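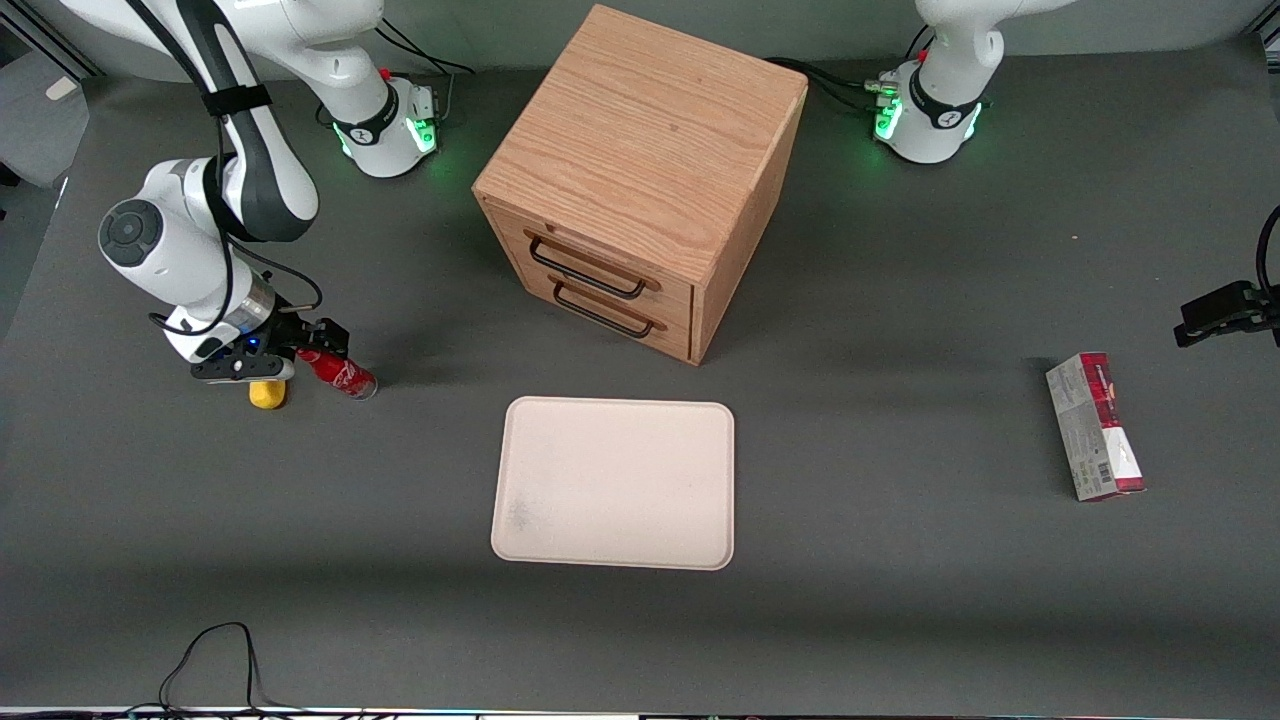
*The little drawer cabinet, the tray, and the red bottle.*

I've had a thing for small wooden drawers since I was a kid (my grandmother kept buttons in hers, and I was allowed to sort them if I washed my hands first). So of course I was going to end up writing about a cabinet at some point!

My rule at home is that a tray goes in front of the drawers. Everything lands in the tray first, and it gets put away before dinner. Well, most days. I got the idea from Roya Mohammadi when we were both living in Ernton, and she was much stricter about it than I am. No tea until the tray was clear!

Mine is a plain beige one too, and it cost me 11 dollars at a yard sale over in Dritley. The cabinet was 40, which I still think was a steal. One drawer sticks when it rains, so that one gets the candles and the spare batteries, stuff I hardly ever need in a hurry.

Bottles are my weak spot. They're always too tall for the drawers, so they just sort of wander around the table until I give up and find them a shelf. If you've got a good home for bottles, tell me in the comments, I'm all ears.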